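Subject: Re: Two-arm policy, plush toy trials

Bo-ram Geum wrote:

> Could the group confirm how many demonstrations the Starneo policy was trained on, and whether both arms share one network?

Dear all,

The final set contains 2229 demonstrations, of which 1695 use both arms. A single network controls the pair – the earlier split version has been withdrawn.

**Open items**

1. Grasp on soft objects. The right arm now closes to a force limit instead of a fixed width. Please use the plush toy for comparison runs.

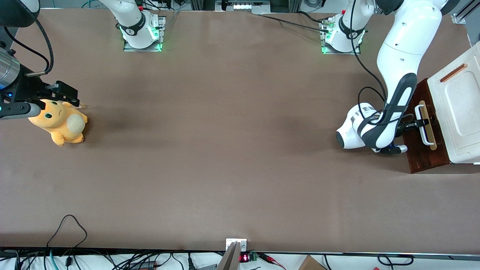 2. Left arm approach to the handle. Ju-won Moon will repeat this with 900 demonstrations and report in July.

Comments on the draft should be sent to me directly.

Nathalie Cloutier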